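How to Clean a Speckled Tabletop Without Making It Worse

Speckled tops are sold on the promise that they hide dirt, and they keep it. Mine hid a season of coffee rings until I put my forearm down and it stayed there. If you have a tan one, proceed as follows.

Clear what you can lift. Anything bolted down stays put, and you clean up to it.

Brush off the crumbs with something dry and soft. Skip this and you'll be making paste.

Mix a small squirt of dish soap into a bowl of warm water. I use Flollard because the corner store in Drindton stocks it and very little else. Wring the cloth out until it stops dripping, then wring it again.

Wipe in straight, overlapping lines, back to front. Circles feel more thorough — they mostly give the grease a tour.

Now get down low and look across the surface toward a window. Matte tops show streaks only from the side, usually the side your guests sit on. Press a fingertip on any suspicious speck. If it moves, it wasn't part of the pattern.

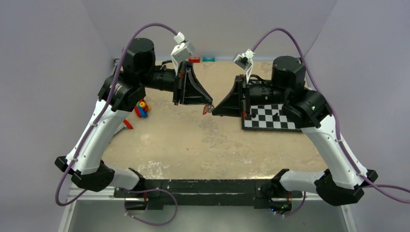 For stuck spots, lay a damp cloth over them for 30 seconds and try again. Leave the scouring pad in the drawer. It will remove the spot, along with the finish, and you'll have a shiny patch to explain for years.

Rinse with plain water and a second cloth, then dry with a third. Brushed metal edging gets wiped along the grain, last, with whatever patience is left.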